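Budget for the eggs, too

I have sat through a lot of meetings about buying robots, and they nearly all go the same way. Someone opens a spreadsheet, types in the price of the arm, and the room goes quiet while we all look at it. Then we argue about that one number for an hour.

I think it's the wrong number to argue about. At Grusum we spent 9 weeks choosing an arm and one lunch break on everything else – table, bowls, groceries, shelves, somewhere to sit – and guess which bit we kept running short of in March?

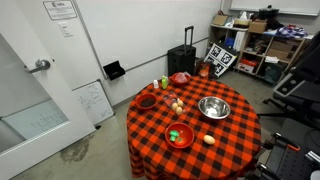

Bowls, eggs and bottles: the cheap end of the budget.

My own rule is a line called "things on the table", and it gets filled in first. Ours came to 319 pounds, and I had to fight for it. The Hukum plan, which I otherwise admire, put down 50 for the same thing. Fifty! Eggs break, bowls crack, and you'll want spares of whatever you're practising on (more than you think, always more). 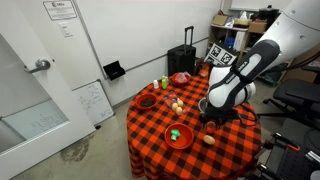
Pavlović wrote back after reading a draft of this to say I was being unfair, and that small purchases look after themselves if you give people a petty cash tin. Maybe so. I've yet to see a tin that was full when it was wanted.

The other thing I'd plan for is floor space. Leave room for a chair, for boxes, for all the stuff that drifts in and never leaves.

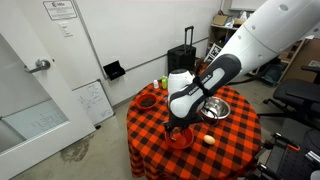

And please put some hours in as well as money. Somebody has to do the shopping and the wiping down, and at Grakerum that was 3 afternoons a month that appeared on no plan at all.

Comments

gantry_gal: We forgot shelving completely. Still cross about it.

Tidybench: Disagree, get the arm right first. You can buy a bowl any time.

Contact us | © Grusum 2023 | Back to top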